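Moving the Huldale lab off its old analysis software: progress report
21/11/2021
By Adhiambo Obura

Dear Godfrey,

We're further along than I promised you in October, and I'm really pleased to be writing this one! Your grant was meant to get our motion recordings out of a program that only runs on two aging desktops and into Unside, which everyone in the lab can open on their own laptop. Most of that is now done.

Where we are with the files

The old archive holds 3,000 recordings. As of Friday evening, 1,167 of them have been converted and opened in Unside without errors. Danish wrote the conversion script and keeps making it better — the first version choked on any file name with a space in it, and you can imagine how many of ours have one. It now runs overnight and leaves a plain text log on the shared drive, so whoever gets in first can look through it over coffee.

The trickiest batch was the set recorded before the sampling rate was changed. The old program quietly corrected the time stamps when it opened those files, and Unside doesn't. Pongsak spotted it when two plots of the same trial didn't line up. He has added a correction step, and I've rerun every file from that batch.
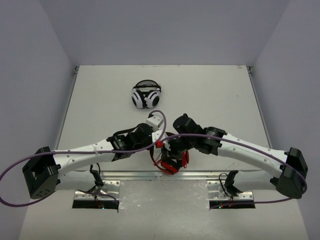
Licenses and laptops

We bought three Unside licenses in the first round, and they've been in use nearly every day. Installing on the Macs went smoothly once we worked out that the license manager has to be installed first and the computer restarted before anything else. The Windows machines were easier, apart from one that needed a newer graphics driver. Dilwyn has written all this up as a two-page guide with the settings we use (units in millimeters, filter off by default, autosave to the project folder), and I'm happy to send you a copy.

Training

I've now run three short sessions, and the last one was a joy. People brought their own data, and by the end they were building templates I hadn't thought of. The Makokha group has asked if they can sit in next time, and I've said yes.

What's left

The remaining files need converting, and the older Zarer exports still have to be matched to their calibration sheets, which exist only on paper. Danish is scanning those now. I'd like to keep one of the old desktops running until that's finished, and then we can let its license lapse. We don't need any extra money for this.

Could you let me know whether you'd like the conversion script included with the final report? Danish is glad to share it, and I think other labs would get a lot of use out of it.

Warm regards,
Adhiambo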